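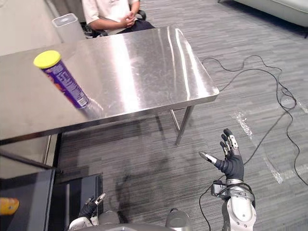
Stasiv is my set of recordings of a two-armed robot restocking snack cans, and this card covers the part I get the most mail about, the runs where something broke. I kept those. They're sorted into their own folder, gallden_faults, with 40 episodes in it, and the other 532 live in gallden_main. The most common fault by far is the cable snag. The arm has a thin black cable that attaches near the wrist and loops across the carpet, and if one of those loops catches while the arm is going up, the wrist stops short and the controller (ours is called Grakum) keeps pushing. You'll see joint torque climb on the right side with no matching change in position. Please don't train on those stretches without looking at the flag column first!

How a snag gets flagged: Grakum writes fault_code 3 when the commanded and measured wrist positions drift apart and stay apart. It was slow to do that in the early sessions. In the worst one the right arm leaned on the cable long enough to pull the plug partway out of its socket, the hand feed dropped, and the arm froze over the table with a can lying under it. Our rule at Gatcombe was that whoever's on the stop button stays on it, so the power got cut, but I still didn't love it. The early sessions are tagged old_limit. Everything after that has a lower torque limit on both wrists.

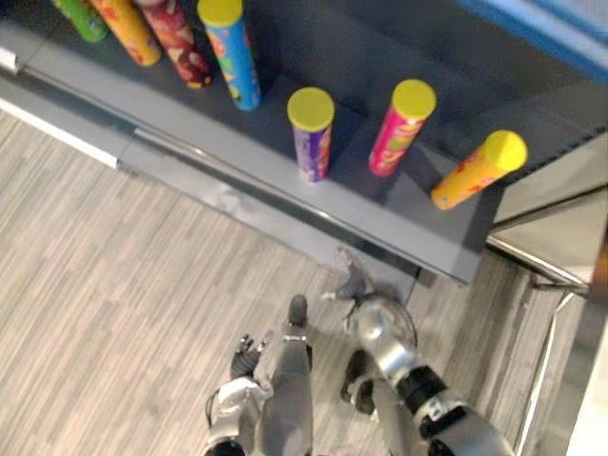 The second kind of fault is duller and a lot harder to spot. After a snag the right wrist encoder sometimes comes back with a small offset, and the robot has no idea. It plans a nice clean reach and then arrives low, so the fingers end up under the shelf lip and bump it. Episode 596 is the one to look at if you want to see this properly (numbering has gaps because I threw out test recordings, so don't panic that the IDs run past the episode total). I re-zero after every snag now, and the column rezeroed tells you if I did. 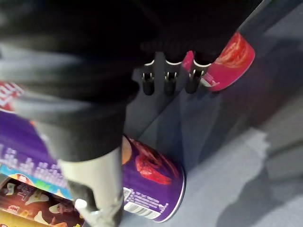
Antonina Kravchuk
Maintainer, Stasiv dataset
Last edited in July

A few things about the wrist camera, which has its own problems. Fast moves smear the gripper badly, and small print on the cans mostly can't be read, so don't plan on barcodes. I haven't filtered any of that out. Wrist video can also lag the joint log after a feed drop. The file sync_notes.txt lists the episodes I've fixed by hand, and it isn't complete.

Known gaps: no force readings from the fingertips, no audio, and the left arm hardly ever faults, so you can't learn much about it from this folder. If you find a snag I missed, send me the episode ID and the time it starts and I'll add it to the next version.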